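Krebse gehören auf den Schreibtisch

Bei uns gibt es im Mai Flusskrebse, und zwar am Schreibtisch. Ja, da, wo sonst die Steuer liegt! Mein Freund Wayne Heywood aus Utness findet das barbarisch (er besitzt einen Esstisch für 24 Leute und isst im Stehen), aber ich bleibe dabei: Wer Krebse pult, braucht Platz, Licht und Taschentücher in Griffweite. 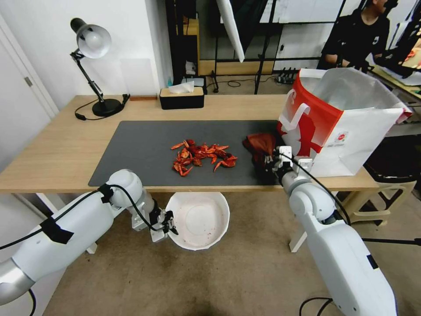

Der Haufen darf bleiben

Scheren, Beine, Panzer, alles mitten auf die dunkelgraue Unterlage, fertig. Dieses höfliche Wegräumen nach jedem Krebs macht mich wahnsinnig! Aufgeräumt wird am Schluss, und dann bitte gleich, sonst riecht das Arbeitszimmer bis zum nächsten Morgen nach Hafen. Wayne isst übrigens trotzdem mit.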